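Gromell wrist camera bracket and finger set, second go
Reviewed by Arne Reinholz

Short version first because I've got a cell to put back together before the arvo shift. Bracket good. Fingers good once you sort the pads. Manual is rubbish. I'd buy it again but I'd buy the longer cable.

Longer version. We run one arm on one bench, sorting and stacking kitchen plastics, tubs and trays mostly. Light stuff, shiny stuff, awkward to grab. The old bracket was something Ottmar Hinrichs bent up out of flat bar when the cell went in and it did the job until the camera started creeping. Every week or so the picks would drift sideways and someone would re-run calibration and it'd come good for a bit. In November I got sick of it and ordered the Gromell kit.

What's in the box

One bracket, alloy, black. A pair of fingers, matte black, rounded tips. Pads. Screws in a little bag. A hex key that rounds off if you look at it wrong, bin it and use your own. One cable, too short. A folded sheet they call a manual.

Paid $935 landed. Mühlbauer do a bracket that looks near enough the same for less, but no fingers with it and you have to drill your own flange plate. I've drilled enough flange plates.

Fitting it

Took me 2 hours. Could be quicker. Order I did it in:

Arm to service pose, power off, locked out. Old bracket off. Wipe the flange, and I mean properly, there was a ring of old threadlocker on ours that would've put the new one on a lean. Dowel pin in first, then the bracket, then screws finger tight, then torque in a cross pattern. The sheet gives a torque figure for the camera screws and none at all for the flange ones. Rang the supplier, bloke rang back next morning with it. Write it on the bracket in paint pen, you'll want it again.

Fingers are easy. Slide on, one screw each side. Check they meet square. Ours didn't, left one was a hair proud, shimmed it and moved on.

Cable is where I lost my temper. Reaches if the wrist never turns past half way. Ours turns past half way all day. Ended up with an extension and a strain relief clip off the shelf. If your cell is anything bigger than a desktop toy order the long one up front.

Calibration

The bracket dosen't flex. That's what you're paying for. Ran the hand-eye routine, wrote down the numbers, ran 2,658 picks over the following while and ran it again. Numbers hadn't moved enough to care about. With Ottmar's bit of flat bar they'd have been off with the fairies by then (sorry Ottmar).

One thing, the camera sits in closer than the old one did. Good for seeing the rim you're about to grab, bad for seeing anything else. I had to add a look-pose further back so it finds the tub first, then comes in. Extra move, costs a bit of cycle time. Leave it out and the thing goes in half blind.

Also redo your exposure. We had it set for the old distance and up close everything white just went to mush.

The pads

Soft ones come fitted. They grab plastic really well and they also pick up every bit of dust in the building. After a few days they get a sheen and start sliding. Wipe with isopropyl, let dry, good again. I do it at shift start now, takes no time. The hard ones in the bag I tried for a morning and took off. They skate on anything glossy.

Don't overtighten the pad screws, they pull the pad into a dish and then you're only touching at the edges. Did that on the first set. My fault, but the sheet could say.

Glare

Biggest headache with this setup and not really Gromell's fault. White tub, light overhead, camera a hand's width off. You get a bright patch inside the tub and the vision reckons it's an edge or a hole or God knows. With the green backdrop up behind the bench the outline of the tub is easy enough to find, it's the inside that causes the greif.
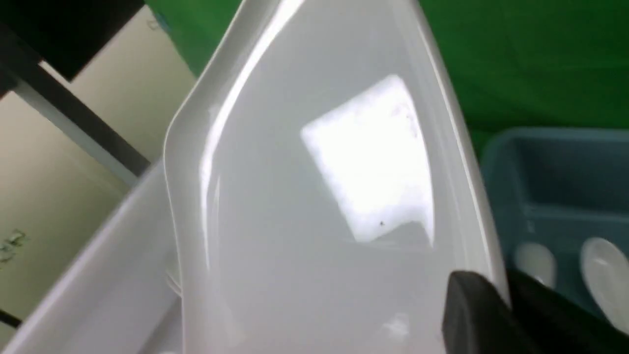 Page 2

Bright rectangle inside the white container is the overhead light coming back at the camera. Rim shows up well, you can follow it down the left. The finger bottom right is about as much of the gripper as I want in view. Any more and it starts covering the part, any less and I can't tell whether the tip is where the software says it is. Blue tray on the right I use as a sanity check, if the dividers look sharp then focus is OK for the tub as well.

What helped, in order of how much. Diffuser over the light, cheap as. Dropping exposure. Tipping the look-pose a few degrees so the reflection lands away from the rim. Tried a polariser too, bit of an improvement but it ate so much light I had to bring the exposure back up and ended up where I started. Took it off.

Masking the patch in software works until somebody moves the lamp. Don't.

Looking after it

Lens wipe and pad wipe each shift. Screws checked weekly with the torque driver, not by feel. Cable clip same time, have a squiz for rub marks where it goes round the wrist. Recalibrate if you've had a bump, otherwise leave it alone. Too many people re-run calibration every time a pick misses, and half the time it was a grubby pad.

Spare pads come in packs of 2, keep a pack in the drawer. Supplier says up to a fortnight for more.

Gripes

Manual, said that. Cable, said that. Hex key. No cover for the lens when you're working round it, I use a bit of foam. The paint chips off the bracket edges if you clout it, cosmetic only but on a thing this price it's a bit ordinary.

And the mounting holes for the camera are a tight fit, so if yours is an odd size you're filing. Ours went on fine.

Who it suits

Single arm, light parts, someone on site who's happy with a torque driver. If you're lifting anything heavy look elsewhere, the fingers aren't built for it. If you've already got a solid bracket and only want fingers, ask them, they'll sell the fingers seperately but it's not on the site.

Four out of five. Would be four and a half with a decent cable in the box. Will add to this if the second set of pads goes any different.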